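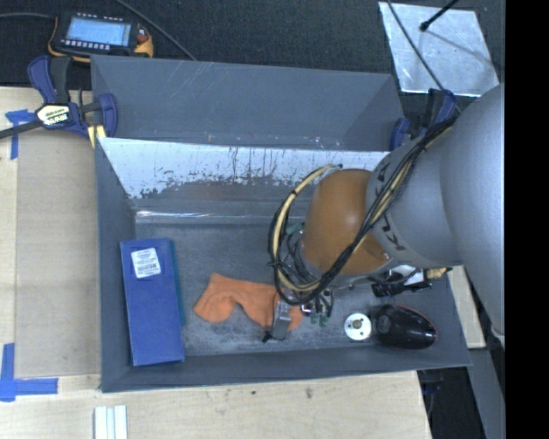
Our bin with the arm reaching in - orange cloth in the middle, blue box at the left end.

Cloth picks falling apart when I teach by hand, should I switch to remote control?

Posted by Corina Strebel, Jul 24, 2025
Viewed 3339 times

Hi all, long-time reader, first time asking anything. I'm at Prirnier, where we're trying to get a KUKA arm to pick mixed junk out of a gray bin and move it to the other compartment. Blue box, a cloth, a white disc, that sort of thing. The plan is to show it the task a bunch of times, train on that, and let it have a go on its own.

So far I've done 80 demonstrations, all by hand guiding, meaning I grab the arm and push it through the motion while we log everything. The blue box is fine! It gets that one nearly every time. The cloth is a mess. It goes down to more or less the right place, closes too early, and comes back up with nothing or with one little pinch that drops out halfway across. The disc is somewhere in between, and much worse when it's lying close to the front wall.

Two things I suspect. One is that big cable bundle looping around the wrist. I can feel it pulling when I rotate the last joint, so I end up fighting it, and my paths get wobbly right when I'm over the cloth. The other is me. My hands and sleeves are in the camera view for the whole demo, and they obviously won't be there when it runs by itself.

We have a controller for driving the arm remotely, but I'm terrible with it and everything takes twice as long. Is it worth learning? Would I have to throw away the 80 I already have? And is there some trick to teaching cloth that I'm missing? I lay it out differently each time, so it isn't always the same crumple.

Thanks in advance, and sorry for the wall of text :)

Ľubica Kadlec
Yes, learn the controller. I went through the same thing at my last job and I'd put my money on your second suspicion before the first one. If your hands are in the camera view during every demo, the model can lean on them. It sees a sleeve coming in from one side and learns that this is when to go down. Take the sleeve away and it has to guess. A quick check is to play your recorded joint positions back with nobody near the bin and record the camera fresh while it moves. Put the objects back as close as you can to where they started. It works nicely for your box and badly for cloth, but it might save the box demos, so don't delete anything yet.

The first week with the controller will be miserable. Mine was! Turn the speed scaling way down, and spend a whole session just touching things without picking them up. I also found I was much better once I stood so that left on the stick was left for me. I'd been standing across from the robot and flipping everything in my head.

For the cloth, what helped us:

Go for a ridge or a fold and stay away from the flat parts. If the cloth has landed totally flat, do a demo where you push it against a wall first to bunch it up, then grab.

Go lower than feels comfortable, and slowly. People stop high because they're scared of hitting the bottom of the bin, and then the robot learns to stop high too. Set a floor limit on your controller so you can relax about it.

Pause before you close, but make it short and make it the same every time. In my first batch I dithered over every single cloth for a different number of seconds, and the trained thing dithered too. It would just hang there thinking about it.

Keep some of your bad ones. If you miss, don't stop the recording - open, back up a little, try again, and save the whole thing. Otherwise it has never seen what to do after a miss.

About the cables, I'd look at the slack at both ends of your wrist range with the arm parked clear of everything. With remote driving you won't feel the pull anymore, and that cuts both ways. The arm will happily keep turning into a tight cable while you're looking at the gripper. I'd put a soft limit on that last joint before you start.

krasniqi_fan
just record more. 80 is nothing, we have over 3000 and ours still messes up sometimes. cloth is hard

Pirkside
Agree with most of what Ľubica wrote, just adding a couple of things on the setup side.

I see you've got the bin clamped on both sides, good, leave it alone now. We moved ours a tiny bit in January to sweep up and lost a week of data before anyone caught on. I'd mark where the bin's corners sit on the table too if you haven't.

The disc by the wall is its own problem, and I'd teach it separately. Do a batch where it's always against a wall or in a corner, and slide it out toward the middle before you pick. In my first dataset I had 7 wall picks total and the robot basically treated walls as a place where things go to live forever.

I wouldn't mix your hand-guided cloth demos with the new remote ones, at least to start. The speeds are so different that ours came out jerky. Train on remote only, see how it does, then add the old ones back and compare.

Corina Strebel
Thank you both! I tried the playback thing on the box demos this afternoon and it went fine apart from a couple where I'd put the box back crooked. Starting on the controller tomorrow with the speed at a crawl. Ľubica, when you push the cloth into the wall, do you keep the gripper open or closed?

Ľubica Kadlec
Closed for the push, then lift a bit, open, and go down on the fold. Pushing with it open just got the cloth caught on one finger for us.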